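Print this article | E-mail to a friend

We use cookies to make this site work better for you. By continuing to read, you agree to this.

The Drawer of Small Things

In my mother's kitchen there was one drawer that did not belong to any subject. It held keys, rubber bands, a candle for the power cuts, the foot of a chair, and buttons of all ages. When something broke in the house, my father opened this drawer before he opened his toolbox, and often he did not need the toolbox after.

I thought of this drawer in June, when I began to visit the repair evenings in Tivport. They take place in the old ferry office on Rashidi Street and start at 7. People bring lamps, radios, zippers, toasters, one time a wall clock as big as a bicycle wheel. What surprised me was how little the repairs have to do with big parts. A kettle is given up for a spring. A good suitcase goes to the trash for one missing rivet.

Erick Urio has repaired sewing machines in this town for most of his working life, and he sits at the table closest to the window. He keeps every screw he has ever taken out of a machine that could not be saved. He sorts them by thread first and by length second, and he becomes a little impatient with people who do it the other way around. A screw of the wrong length, he explained to me, you can cut. A screw of the wrong thread will destroy the hole, and then you have two problems.

His first collection was in jam jars. The jars were free and they looked nice on the shelf, but to find one washer he had to pour out the full jar on a towel. Later he changed to tobacco tins, where he could not see inside, and after that to flat boxes with small rooms in them.
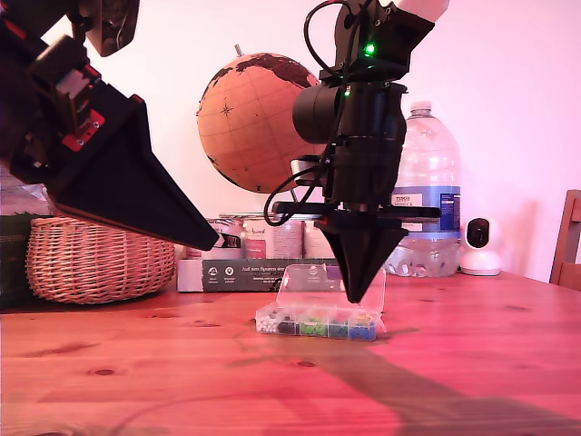
Nassoro Nyamweya does not agree with so much sorting, and told me that a person who knows his parts can find them in one big bowl, with the fingers, faster than another person can read 300 labels. The bowl also teaches you, he said, because on the way to the screw you need, you touch all the others and remember that you have them.

I tried both methods at home. With the bowl I found a hinge pin I had been missing since we moved, and I did not find the screw for my glasses. With the box I found the screw, but I spent a whole evening deciding if a cup hook is a hook or a screw.

There is also the question of buying. Jultov, the hardware store behind the market, still sells nuts and bolts one by one from wooden drawers, and the owner writes the price on a paper bag with a pencil. The bigger store at Nustuseo sells them only in packs of 8. If you need five, you take home three that have no work to do – and these three are how most collections begin.

My mother's drawer came to me with the kitchen table when she moved to my sister's. I have thrown out the dead batteries and kept everything else. The foot of the chair is still in there. The chair itself I have not seen in my life.

Print this article | E-mail to a friend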